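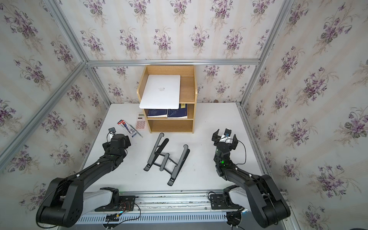

Workshop notebook, paper conservation bench
29th May

Purpose of entry: to record the second trial of wheat starch paste on the Praten ledgers, and to note changes to the procedure before the next group is opened.

1. Condition on arrival
The first ledger has 253 leaves, the second 426. Both show split spines and old animal glue along the folds. The marbled boards are sound. Surface dirt is heaviest on the outer leaves.

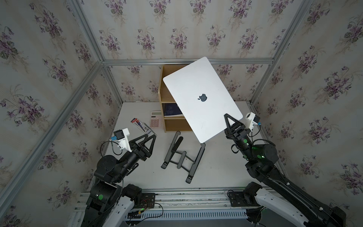
2. Paste preparation
Paste was cooked for the full period, strained 2 times, and thinned with filtered water. The batch made with Pliltomix starch was smoother than the Chiu batch but took longer to set. Colleagues are asked to write the supplier on every jar lid. Two jars were found without labels and have been discarded.

Repairs were made with thin tissue, torn along a water line and applied from the center outward.

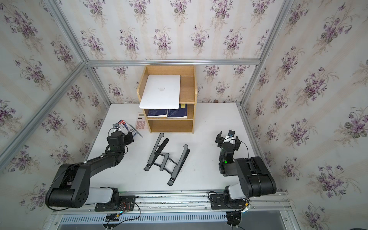 Blotters were changed after the first pressing. Slight cockling remains on leaves near the front of the larger ledger, and these will go back under weight. The green ink in the margins is sensitive to moisture and must be tested before any further work.

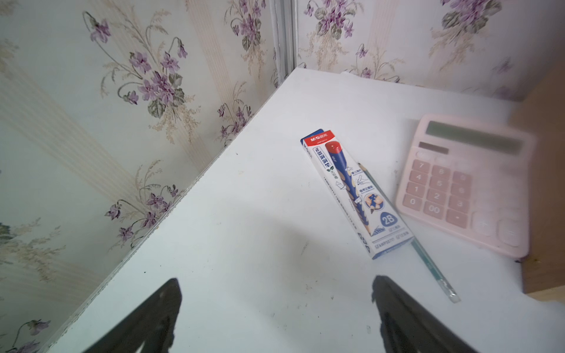

3. Outstanding
Flirnomport has confirmed that the replacement linen thread will not ship until July. Sewing is deferred. The ledgers are to remain flat in the lower cabinet, interleaved, with the humidity log kept beside them. The pH readings have still to be copied into the treatment record.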